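Savstead Kitchen Notes: House Rules for a Kitchen Arm

Jul 4, 2018

Anyone who shares a kitchen with a robot arm needs a few written rules. Ours follow the Pundine checklist, cut down to what a household will use. Tape a copy inside a cabinet door.

1. Clear the counter first. Put away knives, glasses and loose towels before a drawer job. A bare counter gives the arm room to swing, and you can see the gripper from any side of the island.

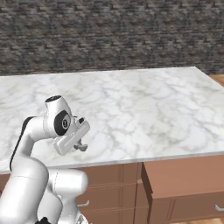

Keep your hands off the drawer fronts until the arm has stopped. If you need something from a drawer, press pause and wait for the joints to settle. Children stay on the far side of the room, at least 40 inches outside the arm's reach.

2. One drawer at a time. Two open drawers on the same side will catch a hip or an elbow, yours or the arm's. Close the first before you ask for the second. Check the full length of the open drawer as well, including the end behind the arm.

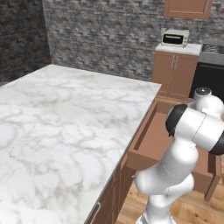 3. Keep the floor clear. Mats, pet bowls and cords come up before the arm works low down. Sweep crumbs out from under the cabinets weekly. Turn the burners off before any job near the range, and leave the dishwasher door shut.

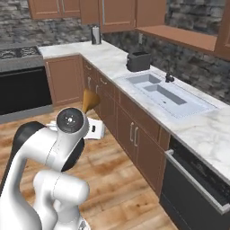
4. Write things down. Note every stop and every bump in a notebook. We use the Tumuvberg log sheet, one line per event. Have the joints looked at after 2,000 cycles, and go over these rules again each February.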